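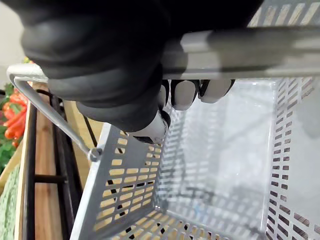 Basket handle, close up.

Plorner Rain Gauge Network
Minutes, October 2, 2018

Minutes of the January meeting were approved with one correction: station 8 was offline, and its zero readings should not have been entered as dry days.

1. Summer rainfall summary
Dotside presented its draft. It says the season was the wettest since 2000. Members asked how that could be claimed when 20 gauges reported no data for part of the season. Dotside said the gaps were filled from neighboring stations. Several members were not satisfied — the neighbors are across the ridge. The claim comes out until the gaps are listed.

2. Zwahlen station
The gauge recorded 347 mm for the season, far more than any other site. The meeting was told it was a local storm. No radar image was offered. A sprinkler was suggested and not ruled out. Reading to be flagged.
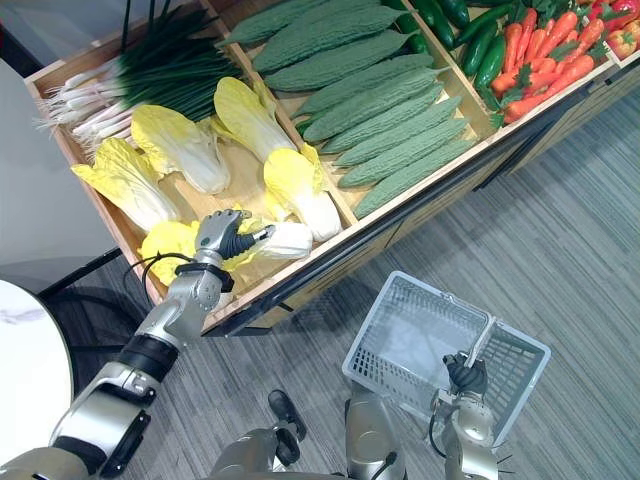
3. Plukeo forecast service
The sales sheet promises better frost warnings but does not say better than what. Members want last winter's warnings set beside our own lows before any money is discussed. Deferred.

Next meeting: January, date to be set.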